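Open day at the Droteck student workshop

We run a small robotics club at our high school, and in March we were invited to the open day at Droteck, the technical college on the other side of the river. We took 15 students on the school bus. I said I would write it up for the club page, so these are my notes, with a bit added by the students on the way home.

Doors opened at 9:30 and we were there a few minutes early. Sign-in was at a desk in the front hall and everyone got a sticker and a floor plan. The floor plan was out of date. Room 961, where the student projects were meant to be, is now storage, and the projects have moved downstairs next to the machine shop. There were signs once you got to the stairwell.

The first stop was the competition team. They build a robot each year for a warehouse challenge, where it has to pick boxes off a shelf and carry them across a taped floor to the right bay. This year's machine is called Sarnix. It has a four-wheel base, a lift made from aluminium extrusion and a fork at the front. They ran it for us twice. The first run finished with three boxes delivered. In the second it stopped in front of the shelf and had to be restarted, and the team lead explained that the distance sensor picks up reflections from the shiny tape on the boxes. They are changing to matte tape before the regional event. Our students asked a lot about the batteries, which we have had trouble with too. Their answer was to label every pack with its purchase date and retire it after two seasons, and we are going to start doing that.

The machine shop came next. It has two lathes, a mill, a laser cutter and a row of 3D printers. Visitors had to stay behind the yellow line and wear safety glasses, which were handed out at the door. The second-year class makes its own gripper fingers on the printers. A pair takes about 30 minutes to print in the draft setting. There was a tray of failed ones on the bench that we were allowed to handle, and several had split along the layers at the screw hole. The instructor has students print them lying flat now.

Lunch was in the cafeteria, sandwiches and chili, both fine. The vegetarian option ran out early, so pack something if you go next year.

In the afternoon we saw Lastico, the final-year project. It is about handling cloth, with towels for most of the work. The students practise each task with a gripper in either hand, working at a table. They started on foam blocks in the fall and went to towels after the holidays. One of them told us that soft things are a much bigger jump than they had planned for, because a towel never sits the same way twice. They keep a paper log of every session with the start time, the type of towel and anything that went wrong. Our students were surprised at how much of the project is written notes. The final report is due at the end of term and there is a public presentation, which we may go back for.

There was a 15 minute talk at the end on applying to the college. The main points were Grade 12 math, a portfolio if you have one, and the workshop safety course, which can be done over the summer. Club experience counts toward the portfolio as long as you can show what part of the work was yours.

We were back on the bus by 2:45. A few practical notes for other clubs: parking for buses is at the rear entrance, the elevator is at the far end of the hall from the stairs, and the workshop floor is cold, so bring a sweater.

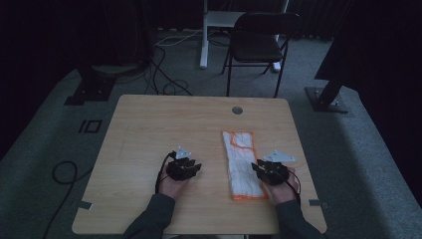 At our next meeting we will go over the battery labels and decide whether to try a cloth task of our own this spring. Permission forms for the presentation evening will go home once we have the date.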